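[인쇄용 화면] [이메일로 보내기]

제목: Re: Hamanlow 공개 시연 참관 문의
날짜: 2020년 1월 28일

> 지난번에 Hamanlow 공개 시연에 다녀오신 분이 계시면 내용을 간단히
> 공유해 주시면 감사하겠습니다. 저희는 급식 쪽 식기 정리 공정을 보고
> 있는데, 젓가락처럼 가늘고 긴 물건도 다루는지가 제일 궁금합니다.
> 그리고 5월에도 같은 행사가 있는지 아시는 분 계신가요?

다녀온 사람으로서 답을 드립니다. 메모를 보고 쓰는 것이라 빠진 부분이 있을 수 있습니다.

시연장은 Julurton 건물 1층이었고, 참관 인원은 60명이 넘었습니다. 오전에는 Karnholm 쪽에서 전체 과제를 발표했고 오후에 실물 시연을 봤습니다. 발표 자료에 따르면 식기 과제로 모은 작업 기록이 861건이고, 올해 안에 3,000건까지 늘릴 계획이라고 합니다. 자료집은 현장 배포만 했고 파일로는 아직 받지 못했습니다.

젓가락은 다룹니다. 오후 시연이 식기를 검은 쟁반에 차리는 작업이었고, 젓가락도 그 품목에 들어 있었습니다. 금색 띠가 둘린 검은 젓가락이고, 두 손가락짜리 검은색 그리퍼로 잡습니다.

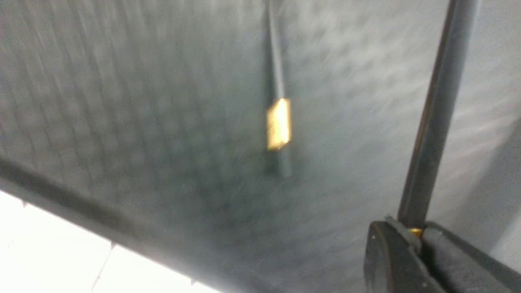

손목 쪽 카메라와 위쪽 카메라를 같이 쓴다고 들었습니다. 가는 물건은 위에서만 봐서는 잡는 깊이를 맞추기 어려워 손목 영상의 비중을 높였다는 설명이었습니다. 다만 영상 처리 주기나 그리퍼의 힘 제어 방식은 질문이 나왔는데도 자세한 답이 없었습니다. 저도 따로 물었지만 담당 부서에 확인해서 메일로 주겠다는 말만 들었습니다.

작업대는 흰 바탕에 검은 격자선이 그어져 있고, 식기는 종류별로 통에 담겨 있습니다. 숟가락은 올리브색 계열 통에, 젓가락은 청록빛이 도는 파란 통에 있고, 접시는 반투명한 흰 통을 씁니다. 숟가락과 젓가락은 가지런히 세워 둔 것이 아니라 통 안에 뒤섞여 있습니다. 급식 현장 조건과 비교하실 때 이 점은 참고가 될 것 같습니다. 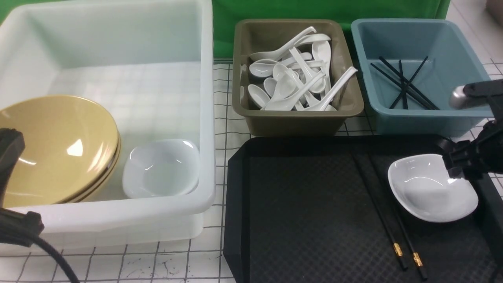 작은 사각 그릇을 쟁반 위에서 잡고 있는 그리퍼. 왼쪽은 접시가 담긴 통.

한 가지 아쉬웠던 것은 속도 자료입니다. 쟁반 하나를 차리는 데 걸리는 시간은 발표 자료에 없었고, Matheson 담당자도 아직 공개할 단계가 아니라고 했습니다. 도입 비용 이야기도 없었습니다. 세척 전 식기, 그러니까 음식물이 묻은 상태의 식기는 이번 과제 범위 밖이라고 합니다. 문의하신 공정이 세척 후 정리라면 볼 만하고, 퇴식구 쪽이라면 맞지 않을 것 같습니다.

5월 행사는 열린다고 안내받았습니다. 날짜는 미정이고 장소는 같은 건물입니다. 신청은 기관당 두 명까지이고 참가비는 없습니다. 주차장이 350면인데 입주사와 같이 쓰기 때문에 오전에는 자리가 잘 나지 않습니다. 저는 20분 넘게 돌다가 길 건너 공영주차장에 세웠습니다.

그리퍼 관련 답변 메일이 오면 이 목록에 다시 올리겠습니다.

[인쇄용 화면] [이메일로 보내기]
문의: 목록 관리자 | Copyright 2020 자동화 현장 메일링 리스트 | 맨 위로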